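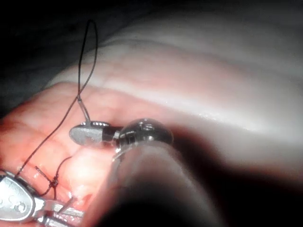

有位小读者来信问,伤口缝好以后,那些线后来去哪儿了,会不会一直留在肉里,跑步的时候会不会散开。

首页 科学 身体 动物 历史 动手做

Hirham少年百科 编辑部 6月
分享 134 留言 59

缝伤口的线有两种去处。一种要由医生或护士拆掉,另一种会在身体里慢慢变小,最后被身体吸收。用哪一种,要看伤口在什么地方、有多深。下面从皮肤讲起。

皮肤破了以后

皮肤是人体最大的器官。它把细菌和脏东西挡在外面,把水分留在里面。最外面一层叫表皮,下面一层叫真皮,真皮里有血管、神经、汗腺和毛根。再往下是皮下组织,里面有很多脂肪,可以保暖,也可以缓冲碰撞。

如果只是擦破了表皮,一般不怎么流血,过几天就会长好。如果伤到真皮,小血管破了,血就会流出来。这时身体马上开始干活。血管先收缩,让血流得慢一点。血液里有一种很小的东西叫血小板,它们会粘在破口上,一个挨一个堵在那里。接着血液里又会形成细细的纤维,像网一样把血小板和红细胞兜住,成为血凝块。血凝块在外面干了,就是我们看到的痂。

痂下面很热闹。白细胞赶来吃掉细菌和坏掉的细胞,所以伤口周围头几天会有点红,有点肿,摸上去发热。之后,真皮里的细胞开始制造胶原蛋白。胶原蛋白是一种很结实的蛋白质,可以把两边的组织拉在一起。表皮细胞也从伤口边上往中间爬,直到碰面为止。

最后一步很慢。新长出来的胶原蛋白一开始排得很乱,身体要花几个月甚至更长时间重新整理它们。伤疤刚长好时往往发红,后来颜色慢慢变淡,就是这个原因。

为什么有的伤口要缝

伤口又小又浅的时候,两边的皮肤离得很近,身体自己就能补上。伤口又深又长的时候,两边会张开。手肘和膝盖经常弯曲,那里的伤口更容易被拉开。中间的空当越宽,身体要填的东西就越多,长得就越慢,疤也越宽,细菌进去的机会也越多。

缝合就是用线把两边拉到一起,让它们贴好,等身体自己长牢。线只管固定,真正把伤口长起来的是身体里的细胞。

缝之前,医生会清洗伤口,再打一点麻药。麻药让那一小块地方的神经暂时传不出疼的信号。打麻药的时候会有刺痛,缝的时候能感觉到有人在碰、在拉,一般不疼。

不是每个伤口都用线。浅的直口子可以贴专用的胶条,有的可以用医用胶水粘住。头皮上的伤口有时用一种像订书钉的金属钉。被动物咬的伤口里面可能有很多细菌,医生有时会先不缝,观察一段时间再决定。

古时候的线

人很早就会缝衣服。几万年前的人用动物骨头磨成针,在一头钻出小孔,把动物的筋或者植物纤维穿进去,用来缝兽皮。缝伤口的办法也出现得很早,古埃及和古印度的文字里都写到过。

那时用的材料五花八门,有亚麻线、棉线、马尾毛、头发,还有蚕丝。有的地方用过大蚂蚁。人们让蚂蚁咬住伤口的两边,再把蚂蚁的身子掐掉,留下头和大牙夹在那里。大家不要去试。

有一种线叫羊肠线,用羊或者牛的肠子里的一层做成。同样的东西也可以做琴弦。人们发现,羊肠线放在身体里,过一阵子就没有了,因为它的主要成分是胶原蛋白,身体里的酶可以把它分解。

那时候最大的麻烦是感染。人们不知道有细菌,线和针都没有好好消毒,很多伤口缝好以后又化脓。到了十九世纪,科学家弄清楚细菌会让伤口发炎,医生才开始认真洗手,给工具消毒。

今天的线

现在的缝线大部分在工厂里做。不会被吸收的线,常见的材料有尼龙、聚丙烯和蚕丝。尼龙也用来做钓鱼线和牙刷毛。聚丙烯也用来做饭盒和瓶盖。做成缝线的时候,要求比做饭盒高得多,粗细要均匀,表面要干净,还要密封消毒。

会被吸收的线,很多是用人工合成的材料做的。这类材料由一节一节的小分子连成长链。身体里到处都有水,水分子会一点一点把长链断开,线就越来越没有力气,最后变成很小的碎块。有些碎块最后变成水和二氧化碳,二氧化碳跟着血液到肺里,被呼出来。

不同的线消失的快慢不一样。有的几个星期就没有力气了,有的能坚持几个月。嘴巴里的伤口长得快,常用消失得快的线。肚皮里面那几层长得慢,要用坚持得久的线。

线的样子也有区别。有的线只有一根丝,表面很滑,穿过组织时不费劲,可是打结容易松,要多打几道。有的线由很多细丝编成,软,好打结,可是细丝之间有缝隙,细菌可能躲在里面。医生选线的时候要考虑这些。

很多缝线有颜色,黑的、蓝的、紫的都有。血是红的,皮肤有深有浅,用颜色明显的线,医生看得清楚,拆线时也容易找到。

针和结

缝衣服的针是直的,缝伤口的针大多是弯的,像一段圆弧。直针要从布的上面扎下去,再从下面拔出来,手要能伸到布的背面。皮肤的背面手伸不进去,弯针转一下手腕,就能从一边进去,从另一边出来。

现在的缝针很多没有针眼,线的一头直接固定在针的尾部。这样针和线差不多一样粗,留下的洞比较小。

缝完要打结。最常用的是方结,先左边压右边,再右边压左边,两次方向相反。如果两次方向一样,打出来的结容易滑开。系鞋带时总是松的同学,可以看看自己的两次是不是同一个方向。

动手试一试

准备一块厚一点的旧布,一根毛线,一根塑料的大眼针。请大人把布剪一道口子。

先一针一针地缝,每缝一针就打一个结,剪断,再缝下一针。然后在另一道口子上用一根毛线从头缝到尾,只在两头打结。

缝好以后,在两块布上各剪断一处线,轻轻拉开。每针都打结的那块布,只有一个地方张开。从头缝到尾的那块,线会慢慢松掉,口子越拉越大。两种缝法医生都会用。一根线缝到底比较快,每针打结比较慢,可是坏了一针,别的针还在。

Gebreyes小学的手工课用的是Ekard牌的十字布,洞眼大,低年级也能穿过去。家里没有这种布,用旧毛巾也行。

什么时候拆线

脸上血管多,长得快,通常几天就可以拆。手臂和腿要久一点,膝盖这样经常弯的地方往往要等两个星期左右。具体哪一天,听给你缝线的医生的。

拆线时,护士先把伤口擦干净,用小镊子夹起线结,剪断一边,再把线抽出来。会有一点痒,或者轻轻一扯的感觉。

拆线之前要注意几件事。不要抓,不要自己拉线头。能不能洗澡先问医生。伤口如果越来越红、越来越疼,流出黄色的脓,或者人发烧了,要马上告诉大人。

那封来信还问到跑步。刚缝好的几天,线在用力,新长的组织还很弱,跑跳可能把伤口扯开,要先歇着。拆线以后,皮肤看上去合好了,里面还没有原来结实,摔跤、踢球要再等一等,问过医生再去。

新长的疤容易被太阳晒得颜色变深,夏天出门最好用衣服或者帽子遮住。

词语小卡

表皮:皮肤最外面的一层。
真皮:表皮下面的一层,有血管和神经。
血小板:血液里帮助止血的小东西。
胶原蛋白:让皮肤和筋结实的蛋白质。
酶:身体里能加快变化的蛋白质,有的可以分解食物,有的可以分解羊肠线。

下一期讲骨头断了以后怎么接上。来信请寄Jastport儿童图书馆二楼信箱,星期一取信。

上一篇 下一篇 返回首页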